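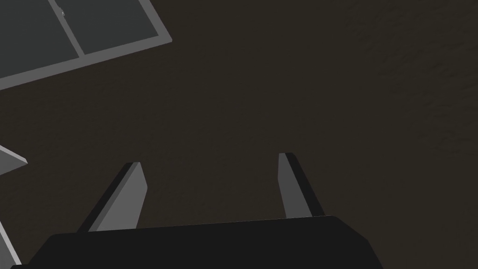

Why Bread Dough Rises

Sat 5 December
By Bernadette Boyer
3 min read

Bread dough starts as a heavy lump. After some time in a warm kitchen it is larger, softer and full of small holes. The flour did not grow, and no extra dough was added. The change comes from gas, and the gas comes from yeast.

What yeast is

Yeast is a living thing. It is a fungus, which puts it in the same large group as mushrooms and molds. Each yeast is a single cell, too small to see without a microscope. The dry yeast sold in packets looks like tan grains of sand, and each grain holds a very large number of cells packed together.

The cells in a packet are alive but resting. They have had most of their water removed. When water returns, they become active again and start looking for food. Yeast does not look in the way an animal does, because it has no eyes and cannot walk. It takes in whatever food touches the outside of the cell.

What yeast eats

Yeast eats sugar. Many bread recipes contain no sugar at all, and the dough still rises. The reason is in the flour. Flour is mostly starch, and starch is made of long chains of sugar units joined end to end. The chains are too long for yeast to use.

Flour also contains enzymes. An enzyme is a substance that speeds up one particular chemical change. The enzymes in flour begin working when the flour gets wet, and they cut some of the starch into short pieces. The yeast can use those.

As a yeast cell breaks down sugar, it gives off two main products. One is carbon dioxide, the same gas that makes the bubbles in soda. The other is alcohol, in a small amount, most of which leaves the bread in the oven. This process is called fermentation.

What holds the gas in

Gas alone is not enough. Put yeast and sugar in a cup of warm water and the gas rises to the top and escapes. You get foam, but the water does not swell up like a loaf. Dough needs something to trap the gas.

Wheat flour contains two kinds of protein named glutenin and gliadin. When they are mixed with water they link together and form gluten. Glutenin makes the dough springy. Gliadin lets it stretch. Together they form thin sheets that can be blown up by gas without tearing right away – a little like the skin of a balloon.

Kneading is the pushing and folding a baker does by hand or with a mixer. It lines up the gluten and makes it stronger. It also folds in tiny pockets of air. The yeast's gas moves into these pockets and makes them bigger.

Rice flour and corn flour do not form gluten. Bread made from them usually needs another ingredient to hold the gas, or it comes out flat and crumbly.

Why temperature matters

Yeast works slowly in the cold and faster in the warm. Dough in a refrigerator still rises, but it may need all night. Water that is too hot kills the cells, and dead yeast makes no gas. The water for most bread dough should feel slightly warm on the inside of your wrist.

Salt slows yeast down as well. Bakers add it for taste and to make the gluten firmer.

In the oven

Dough often rises quickly in the first 10 minutes of baking. Bakers call this oven spring. The yeast works faster as it warms, the trapped gas expands, and some of the water turns to steam. Then the yeast dies from the heat, the starch and gluten set, and the loaf keeps its shape. The holes in a slice of bread are the places where the gas was.

Try it at home

Ask an adult before you start.

You need 3 clear jars of the same size, dry yeast, sugar and water.

Put a teaspoon of yeast in each jar. Add a teaspoon of sugar to the first and second jars only. Pour half a cup of slightly warm water into the first jar, half a cup of cold water into the second, and half a cup of slightly warm water into the third. Stir each one with a clean spoon. Leave the jars uncovered and look at them after 10 minutes, then again after half an hour.

Write down how high the foam is in each jar. Change only one thing at a time if you repeat the test – the amount of sugar, for instance – or you will not know which change made the difference. When you have finished, pour the mixtures down the sink and wash the jars.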